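I bought the Coughlan night sky recorder in April, after my sister heard something walking about on her roof and decided it was a ghost. I decided it was a fox. We're both still sure, so make of that what you will!

It's a little box that listens all night, takes temperature readings and flashes if anything changes (ghost hunters love this sort of thing, and I'll admit I've watched far too many of their videos). Mine cost more than I told my husband. Setting it up took 30 minutes, mostly me hunting for the tiny screwdriver, and the Solitz app that goes with it wants a password every single time you open it.

First night, it logged 247 "events". I made a pot of tea and listened to them all, and I can report that our boiler is very chatty and next door's cat has strong feelings about 2 in the morning. There was one long low groan that gave me proper goosebumps, until I played it to Shamim Kakakhel from my book group and she said it was a lorry on the Grultham road. Spoilsport. 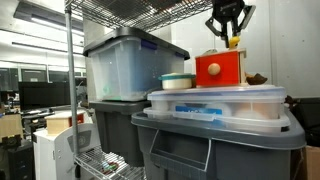

The battery is the real letdown. It's meant to last until breakfast and mine gave up before four, so if your ghost is an early riser you'll miss it. I've seen people recommend the Futau one instead, but it's bigger and hums, and I don't want to spend my evenings listening to a hum.

Would I buy it again? Yes, I think so, if it was on offer. My sister has it this week for the roof.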